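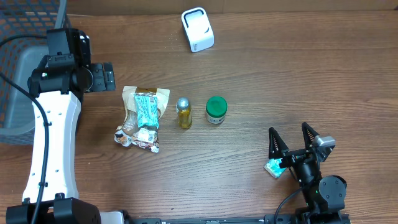

Who may submit a death notice to the Pelamham Register?

A notice may be submitted by a member of the immediate family, by the executor of the estate, or by the funeral home in charge of arrangements. Friends and coworkers who wish to publish a tribute should first obtain the written consent of one of these parties.

Before you begin

Have the following information at hand: the full legal name of the deceased, any nickname or maiden name to be printed, the age at death, the town of residence, and the name of the funeral home. The notices desk confirms each death with the funeral home before publication. Where no funeral home is involved, a copy of the death certificate is accepted.

Writing the notice

Step 1. Open with the name, age, town, and date of death. The cause of death may be given or omitted, as the family prefers.

Step 2. Add a short account of the person's life. Schooling, work, military service, music, church, and clubs are commonly mentioned. A standard notice may run to 235 words, and headings are not counted.

Step 3. List surviving relatives, beginning with the spouse or partner, followed by children, grandchildren, and siblings. Relatives who died earlier are listed separately. Please check the spelling of every name with a second family member.

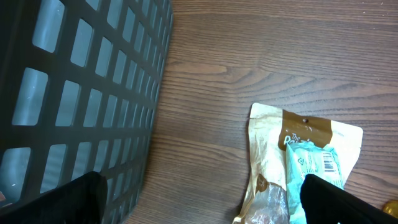

Plastic storage basket on a wooden tabletop.

Step 4. Give the time and place of the service. If arrangements are not complete, write "Service to be announced." One follow-up line will be printed later without charge.

Step 5. State where donations may be sent, if the family wishes. Use the full name of the charity and its mailing address.

For reasons of security, do not include the home address of the deceased or the full birth date.
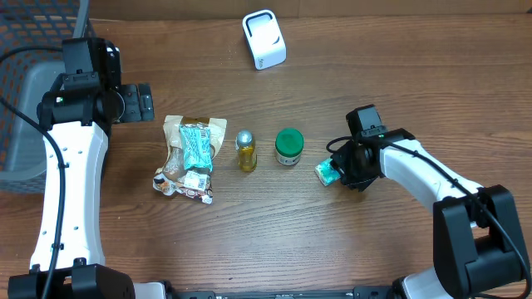 Completed notices may be sent by email or delivered to the front counter. Text received by 4 p.m. appears in the next edition. The fee for a standard notice is $70, payable when the proof is approved. Longer notices are priced by the line.

A proof is sent to the person who submitted the notice. Read it aloud once, with attention to dates and surnames, and reply in writing. Publication does not proceed until a reply is received.
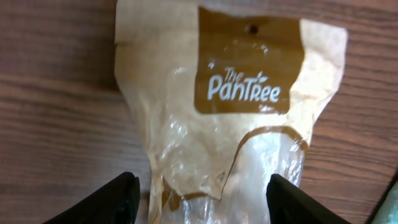
Corrections after publication should be directed to Vasanthi Rathnayake at the notices desk. Errors made by the Register are corrected in print at no cost. The online archive, which holds 3,309 notices, is amended on the same day. Requests for printed copies are handled by Haiyan Qin in the circulation office.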